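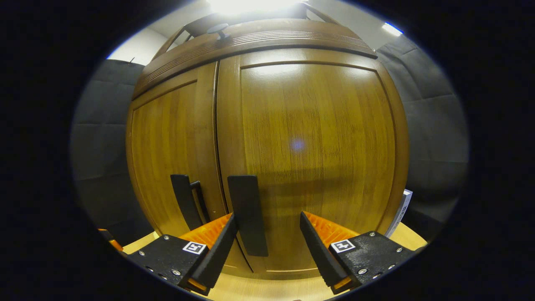
Thursday, October – cabinet task, hand-held gripper

Started 9.40 with Soudabeh. Plan was door opening only, left door first, then right.

Left door. Handle is thin and sits close to the seam, so the approach has to come in nearly straight. Coming in at a slant the fingers catch on the right door before they are round the handle. Soudabeh found it easier to stop a hand's width short, level the wrist, then go in slowly. We both did it that way from the third take on. Takes before that are kept but tagged "slant".

Right door. Tried it by pushing a fingertip against the wood near the seam and dragging. Pads slip on the varnish. Dropped it for now. Ilona wants to try hooking the edge once the left door is open, which makes it a two-step task and needs its own name in the log.

Tracking. Lost pose 2 times, both when I stood too near and the door filled most of the view. The foam walls don't give it much to hold on to either. Stepping back between takes cured it. Will ask Houshang whether the mapping pass can start from the corner by the ceiling light, as there is more to see up there.

Finger markers read all right. The light makes a small glare spot on the right door, no effect on the markers that I could find. Gripper width looked sensible in the replay, apart from one take where it jumped – thumb over a marker, my fault.

Count at lunch: 15 good takes, left door. Davoud's target for the Stulum set is 2000 across all furniture, so we are going to need more people holding grippers.

After lunch Shahla took over from me. Her takes are faster, around 2 seconds from approach to grasp. Don't mix them with the morning ones until someone has looked at the speeds.

To do
Re-tighten finger screws before next session
Retag morning takes 1 and 2
Ask Davoud if closing the door counts as part of the same take
Charge both batteries overnight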